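Print this page
E-mail this page

Stores automation notebook — Drurik, main building
18 February 2021
Entry by Juniper Dunleavy

Carried on with the drawer work in the simulator all morning. The fetch task is still the sticking point. The put-away task is better than it was before the break and I've left it alone.

For whoever picks this up while I'm on leave: the Bonodov build is on the left-hand workstation, and the settings from yesterday are saved under "drawers, slow". Don't use "drawers, slow 2". That one has the old approach height and I keep forgetting to delete it.

Walked the aisle with the early shift first. There are 300 drawers on the small-parts side and the pickers open the same few over and over. Everyone knew that, but the plan we were given treats all drawers the same, and the shift pattern for after the changeover has been drawn up from the plan. On paper one person looks after the arms and one does exceptions. The early shift's view is that exceptions are most of the job. A drawer gets left open, a bag splits, two part numbers end up in one tray, a kit sheet asks for something that was swapped out in December and never updated. I wrote down what I saw them deal with in the first 27 minutes and none of it was on the task list we've been training against.

So the question for the simulator is narrower than "can it open a drawer". What does it do when the drawer is already open, or when the one above has been left out over it? At the moment it plans as if every drawer starts shut. A person looks, pushes the top one in with the back of a hand and carries on, and wouldn't think to mention it if you asked them to describe the job.

Changed the start conditions so that the drawers can be left out at different depths. Ran it in the tiled room, which has nothing to do with our stores but is the one that loads reliably. Fruit stands in for the parts. Several people have asked about this, so again: the objects come with the room, and we'll swap in our own bins when Delacroix send the models over.

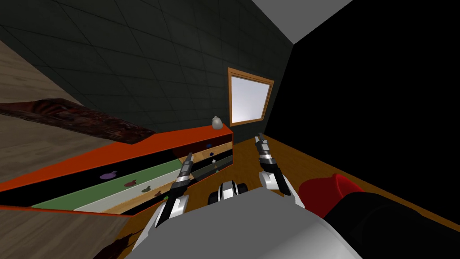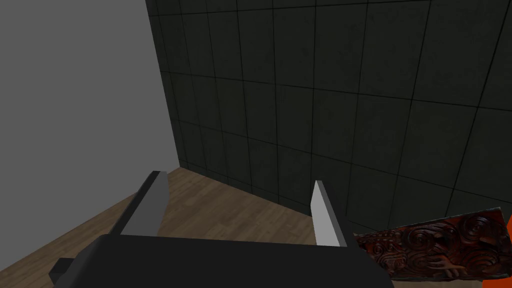
Both from the tiled room, this morning's session.

Results, such as they are. With everything shut at the start it gets through the task list in order and I have no complaints except speed. With drawers already out, it failed 13 runs of 18. Most of the failures are the same one: it picks the right drawer, comes in on the line it would use for a closed front, and the planner gives up when the drawer above is in the way. It doesn't try pushing anything in. It stops and waits for somebody.

I'm less bothered by the number than by the waiting. On the floor, waiting for somebody means a light comes on and the exceptions person walks over. If that's every time a drawer is left out, that person will spend the shift walking. Put this to the early shift at tea and the answer was that they'd sooner have the picking back. Fair enough. At least when you're picking you set your own pace.

Things they said that I want kept in here:

— They want to be able to stop it from either end of the aisle. The drawings have the stop at one end only. Raised it with Dirlow, who are doing the guarding, and they say a second stop is possible but needs to go on the next revision of the drawing. Chase this.

— They don't want the screen at the packing bench. It would mean standing with your back to the aisle to read it.

— Whoever does exceptions should still pick for part of the day. Two of them made the same point separately, which is that you only stay quick at finding a wrong part if you handle the right ones. If the arms do all the handling, the people who are meant to catch the mistakes will be worse at it by next year.

— Will the rota have two people on lates? I don't know. I said I would ask and not that I would fix it.

The third one I think we should take seriously at the design stage. We could give the arms the deep drawers and the heavy trays, which is where the backs and shoulders go, and leave the top rows to people. That's a smaller job for the automation and the case for the money looks weaker on the sheet. But the top rows are where most of the mixed trays turn up, and it's the part we are worst at in simulation anyway.

Heavy trays haven't been tried at all yet. The simulator objects weigh next to nothing. I'd like real weights in before anyone quotes a cycle time to the shop floor — a figure got out last time, and people had worked out what it meant for their hours before we had even checked it.

Changes made today:
Start condition for drawers now random depth. Was always shut.
Approach speed unchanged.
Wrist clearance up one step. No difference that I could see.
Added a "push in" action to the list but it isn't connected to anything yet. If you run the full list it will be skipped with a warning, so ignore the warning.

Also lost a while to the room loading at a slant from the main viewpoint. I thought the base had been tipped over by one of my changes and went back through all of them. Left it as it is for now and I'm reading positions off the numbers. If it bothers you, reload the view and start again, though it doesn't always help.

To do:
Connect the push-in action and repeat the same runs from the same starts. The seeds are in the log.
Ask Delacroix for tray models with weights. Labels too if they have them.
Get the exceptions list typed up. The pencil version is in the front of this book and the early shift have said they'll add to it. Leave it where they can get at it.
Sit in on a late shift before the next planning meeting. All of the above comes from earlies, and lates have the returns to deal with as well, so I expect their list to be different.
Second stop, Dirlow, as above.

Workstation left running. The fan is noisy but it was noisy before.

J.D.

Print this page
E-mail this page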